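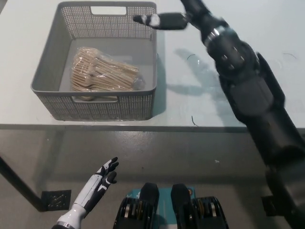

The right hand coming in toward the basket, with a bag of wooden forks inside.

Home | News | Kit Reviews | Workshop Diary | Subscribe

Last updated: Sep 5, 2018

First days with the Gandard tabletop kit

By Bukola Haruna

I have been waiting for this one since spring, and I'm happy to say the box from Grondutik finally made it up our stairs. The Gandard kit is a set of practice tasks for two-handed robots, the kind with proper fingers, and it covers the boring little jobs that are so hard to get right: take a thing out of a basket, put a thing into a basket, move the basket without tipping it, hand something from left to right. You supply the robot and the table. They supply the task cards, the software that runs and logs each attempt, and a year of updates.

We started with the packing cards, and I fell for the bag of forks right away. A plastic bag of wooden forks sounds like nothing, but think about what it asks of a hand! The bag is clear and crinkly, so the cameras get highlights where they want edges. The forks slide over each other when you squeeze. Pinch too high and you have a fistful of plastic, pinch too low and you're poking tines. It's a lovely hard problem, and the card for it fits on half a page.

The basket is a good choice too. Mesh-like walls, a solid floor, and a handle opening in each long side, so the same basket works for the reaching cards and the lifting cards. I like that you can glimpse what's inside through the near handle. I asked Grondutik if any gray basket would do and they said yes, as long as you measure it and type the numbers in during setup. I did, and it took less time than making coffee.

What I like best is the log viewer, called Lei. Every attempt gets its own strip, with both arms on the same timeline, and you can drag back to the moment a finger started to close and see what each joint was doing. I lost a whole evening to it (a very good evening). You can tag attempts in your own words, search the tags later, and save the lot as plain files that open anywhere.

Now the grumbles. The cards are printed on thin glossy stock and curl up under the lamps. Setup assumes you already know your robot's hand settings by heart, and the help page for that part is two sentences long. Lei also gets slow once you have 3593 strips in one folder, which is what we had after I copied over our old runs. Split them into smaller folders and it's quick again.

Price: $399 for the basic kit, with 50 cards. The larger set has 100 cards and adds cloth and string, and I'd love to try it, though I would finish the basic one first. A smaller shop, Busten, sells spare cards on heavier paper, and I've already ordered some.

If you run a robot with two decent hands and you like small, fussy jobs, do have a look. I'm on the lifting cards next and will write those up in the next issue. Send me your own basket stories in the meantime, I read all of them.

Related items
- Picking a table for two-arm work
- Soft fingertips or hard ones?
- Busten card refills: first look
- Readers write in: bags, wraps and other slippery things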